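Zwischenbericht zum Vorhaben Textilsammlung Brudville
Stand: 20. Juli 2019

Die Sammelstelle Ivport ist seit Februar in Betrieb. Im Berichtszeitraum wurden 166 Säcke Alttextilien angenommen, davon 85 aus Haushalten und der Rest aus dem Gewerbe. Der Anteil nicht verwertbarer Ware lag bei mehr als 30 Prozent und damit über dem Planwert.

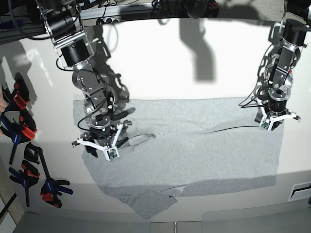
Abb. 1: Graues Tuch auf weißer Tischplatte

Die Sortierkriterien wurden mit dem Abnehmer Vieira abgestimmt. Feuchte Ware wird getrennt erfasst und nicht vergütet. Der zweite Standort Stusinora verzögert sich, die Nutzungsgenehmigung steht aus. Von den bewilligten Sachmitteln sind 40 Prozent abgerufen. Eine Umwidmung wird nicht beantragt.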